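Toft, week whatever it is now

February 2020

Back in the workshop after the break and it's stinking hot in there, so most of the work has been done after dinner with the roller door up. I said I'd write up the slipper job once it had settled down a bit. It hasn't, but I've got enough notes now that I'll lose them if I don't put them somewhere.

For anyone new, Toft is the humanoid we've been putting together in the shared space at Rellen. I do the hand and wrist side, Ívar does the arms, and Ghazala writes most of the code that decides where everything should go. The legs came as a finished unit and I try not to touch them.

The job is simple to say. Pick a slipper off the floor, put it on the rack, leave the ones already there alone. I picked slippers because they're soft, they weigh next to nothing and they don't mind being dropped. They have turned out to be harder than the tins we used last August. A tin is the same shape from any side. A slipper has a floppy end and a stiff end, and when the fingers close on the floppy end the whole thing swings.

The first problem was grip force. The default close on the hand was set for hard objects, and it would squash the upper flat before the fingers had hold of the sole. I brought the current limit down in small steps and changed the order so the thumb closes first. That got rid of most of the squashing. The second problem was the wrist cable. It used to run straight down the forearm and it pulled tight whenever the wrist rolled past a certain point, which threw the joint reading out and made the hand drift. I've given it a longer loop on the outside of the arm. It looks untidy and it does catch on things occasionally, but the readings are clean.

We're also fighting the rack itself. The shelf has a front edge that stands out far enough for a toe to catch on, and if the slipper comes in upright it stops there and the arm keeps pushing. Ghazala added a check that looks for a jump in wrist torque and backs off. It works on the bottom shelf. On the top one the elbow is in a more awkward position and the torque is noisy, so it either backs off for no reason or doesn't back off at all.
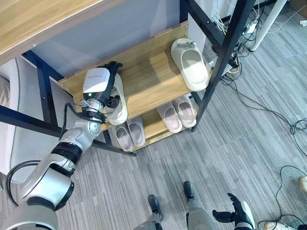

Hartmut Rieger wrote in after my last post to say that torque was the wrong thing to be watching in the first place. He reckons the hand should tip the slipper level well before it gets anywhere near the shelf, and that a contact check is only there for when the planning has gone wrong. He had the same trouble putting books away with a smaller arm and ended up adding a waypoint a hand's width out from the shelf, where the wrist did all its turning before moving in. He also asked whether we log the failures or only the good runs.

We log everything, and there are 1,487 attempts on the drive so far. I went back through the top shelf ones and he's right that nearly all the bad ones start with the slipper at too steep an angle. So the waypoint is going in. Ívar isn't thrilled, as it means more travel at the shoulder and that motor already runs warm. He wants to swap the bracket for a Diltar one with more metal in it before we do long sessions. It's $292 plus postage, and I've told him to order it.

Other bits. The finger pads are wearing through at the tips and I need to find the offcut of rubber I cut the last set from. The power leads need sorting out properly. Nkechi, I still have your torque driver, sorry, I'll bring it in.

Next post will be after the bracket turns up.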